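Sandwiches, Stairs and a Very Old Van: A Morning with Apostolos Mavromatis

I got to Bendano at 6 in the morning, which is late by Apostolos Mavromatis's standards. He was already on his second coffee and had the radio going loud enough that I had to knock on the window twice.

"You're the writer? Come in, come in, mind the bread!"

Apostolos runs a lunch route. If you work in one of the office blocks behind the old Cisar building you've probably bought lunch from him, and if you haven't, you've heard him coming up the stairs (he sings). He makes everything himself in the back kitchen at Bendano, packs it into a van he bought from his cousin, and drives it around town until it's gone.

I asked how he got into it and he laughed so hard he had to put down his knife.

"I was selling carpet! For Sfakianakis, the big showroom out by the highway. I was terrible. People would come in for a rug and I'd end up telling them what to cook for dinner."

One July he brought in a tray of lunches for the warehouse guys, and they paid him for it. The next week they asked for more. He stayed on at the showroom another 3 months, making sandwiches before his shift, and then he handed in his name badge.

How many does he make now? "On a good day, 200. On a rainy day I make 200 too, and I eat very well at home."

The early hours

I'd pictured the morning as a mad rush and it's really pretty calm. Bread comes first, then fillings, then wrapping, and he doesn't talk much during the wrapping. I tried one and made a mess of it. He took it from me, very kindly, and put it in the pile for himself.

He's fussy about bread. It has to be soft, it has to be that day's, and he won't discuss toasting. "People eat at the keyboard. One hand! You give them something crunchy, it's all in the keys."

Lettuce is the other thing he'll go on about. He washes it the night before, dries it in dish towels, and puts it in last. His mother did it that way for school lunches and he's never seen a reason to change.

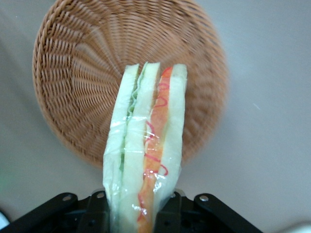 Out on the route

We loaded up and set off with me holding a crate of lemonade on my knees, as the passenger side has no floor mat and things slide. The van makes a noise on left turns. "She's clearing her throat," he said.

The first stop was Nevavitz, the print shop, where they have a standing order and a dog who clearly knows the van. After that it's offices, and stairs, so many stairs. He's 2 knee operations in and still won't take the elevator. "In the elevator I meet one person. On the stairs I meet everybody."

Would he ever open a proper place, with tables? He thought about it through a whole red light.

"My wife wants it. I say, and then who goes up the stairs?"

He dropped me at the bus stop with an egg sandwich and a lemonade, and I could hear him singing before he'd even pulled away.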